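Handout 2, Viledell shared workshop, 3/25/19
**Hand-held grippers: what the build notes leave out**

The Visser plans promise a pair of grippers in 11 hours. Ours took 18, and most of the extra went into finger joints that bind. Read the plans, then doubt them. A demo on a clean table proves very little – try a soft pouch before you brag. 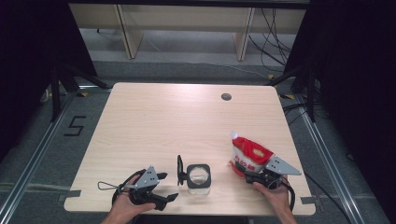 **Should you buy stiffer springs?** Wait until you have checked the pivots, as a tight pivot feels exactly like a weak spring.

The Asley forum swears by a drop of oil on every joint. I tried it in February and got slippery fingertips.

*Before next session:*

- Open and close each gripper 113 times by hand.
- Write down where it sticks.
- Leave the screws alone until you have

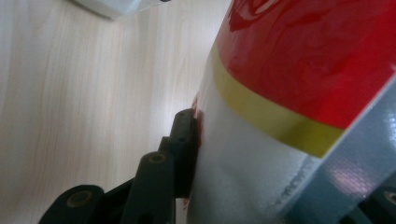 that list in front of you. Tightening at random hides the fault – it comes back later, usually with the Sodus cable clips in the way.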